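# Session 10: grippers in sim, comparing two setups

Handout for the robotics lab, notes by Lihua Kong. Bring a laptop, login for the Dornthorpe machines, and last week's controller file. 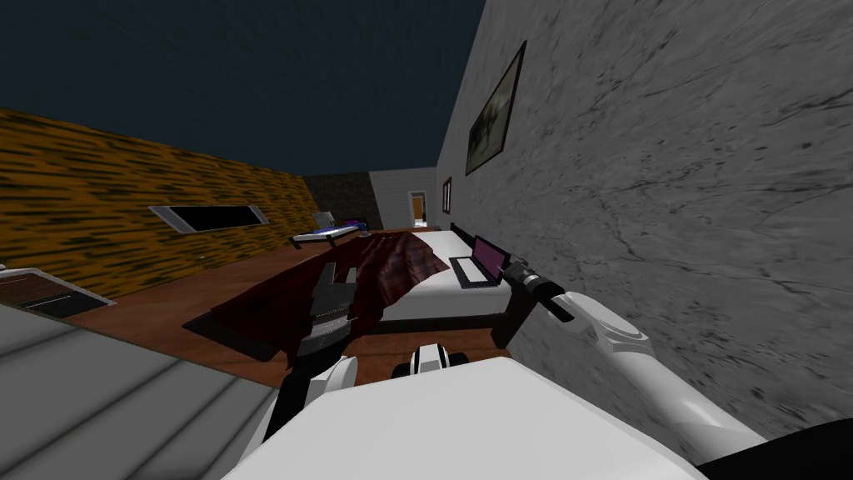 Same question as last time. Given one arm, one gripper, one object, how do we say gripper A is "better" than gripper B without kidding ourselves? Last time we did it on the bench with blocks. Now in simulation, in a bedroom, with things that are awkward to get at.

## Why sim first

- cheap to be wrong. Crash the arm into a wall, press reset
- same start pose every run. On the bench we never managed that
- can swap gripper model in the config, everything else stays put
- BUT contact is the weak bit. Friction, soft stuff, thin edges: treat all numbers as suspect

Don't put sim numbers and bench numbers in one table. Two groups did this last time. Marks lost.

## The room

Bedroom scene, two white arms on one body, a gripper on the end of each. Right arm has the black and white gripper and starts out pointing towards the laptop, hovering beside the edge of the bed. Left arm has a black one, out over the red blanket near the foot of the bed. So you get one rigid target and one cloth target, in a single scene.

Laptop is on the far right corner of the mattress, open. Two ways to grab it: by the base edge, or by the lid. Lid is tempting, it sticks up. Think about where the load goes once it leaves the mattress. Hinge joint in the model is fairly loose.

Blanket lies diagonally over the near half of the bed and hangs over the side in folds. Folds are where you want to pinch. Flat cloth on a flat mattress is a horrible first grasp, so start with the part hanging down.

The marble wall is close on the right. The right arm has to curve up along it to get to the bed. Watch the elbow. Planner will happily give you a path with the links 2 cm off the wall and then your controller overshoots, and there's your collision.

## The two grippers

Names as in the config file:

**Fladex** – parallel jaw, flat pads. Simple. Force limit set in the file, don't raise it to make your results look nicer, I will check.

**Herivano** – fingers curl a bit at the tip. Better at getting under things, in theory. Wider when open, so more likely to catch on whatever is next to the target.

Either model can go on either arm. Run both on both, otherwise you're comparing arms and not grippers.

| Task | Arm | Gripper | What to log |
|---|---|---|---|
| Laptop, base edge | right | Fladex | slip, tilt, wall clearance |
| Laptop, base edge | right | Herivano | same |
| Blanket, hanging fold | left | Fladex | grasp held y/n, height lifted |
| Blanket, hanging fold | left | Herivano | same |
| Swap arms, repeat all | | | same, plus any reach failures |

Right-arm-only results are not a comparision. See above.

## Controllers

Two to choose from. Position control with a stiff gain, or impedance. Li's notes from the spring term cover the maths, read section 2 before you come, I won't go through it again.

Short version:

- stiff position: goes where told. If the mattress is in the way, it pushes the mattress
- impedance: gives a bit on contact. Slower to settle. Nicer for the base edge of the laptop where you want the lower finger to slide along and find the gap
- keep the same controller for both grippers within a task!! Change one thing at a time

If the arm buzzes on contact, gain is too high or the timestep is too long. Try timestep first. Halve it, run again, see if it's still there.

## Camera

Sensor module sits on top of the body, small black and white thing. It moves with the body, not with the arm. Means:

1. The hand can block its own target. The right gripper is worst for this, coming in beside the bed
2. Depth on the laptop screen may be rubbish. Use the base for pose, ignore the screen
3. Blanket is one dark red colour, so segmenting by colour is OK for where it *is* and useless for where the folds are. Use depth for folds

There's a wrist camera option in the config. Off by default. Turn it on for part three only, otherwise the frame rate drops and everyone complains.

## What counts as a success

Agree this BEFORE running. Write it at the top of your log.

- Laptop: both contact points held, base clear of the mattress, no touch on wall, hold until the timer ends
- Blanket: cloth still between the fingers at the end of the lift. Doesn't matter how much of it came up
- Anything where the arm hits the wall is a fail, even if the grasp was lovely

Log the fails properly. "Didn't work" is no use to anyone. Was it reach, grasp, or slip? Which finger touched first?

## Running it

Each pair runs 10 trials per row of the table. Random seed comes from the list, starting at 218. Don't pick your own seeds. The demo batch I ran for these notes had 2,024 grasps in it and took most of a night, so please don't try to copy it in lab time.

Order that works:

1. load scene, check both arms are at start pose
2. pick gripper, save config under a new name (people keep overwriting the old one)
3. dry run, no contact, watch the elbow
4. trials
5. swap gripper, go again
6. swap arms

If the blanket explodes on load, reset and drop the cloth stiffness one step. Known problem, not your code.

## To hand in

One page plus the raw logs. Table, one plot, a paragraph on the fails. Say which gripper you would put on which arm for this room and why. It's fine to say you can't tell, so long as the numbers back taht up.

Reading for next time: Li section 3, friction cones. Skip the proof at the end.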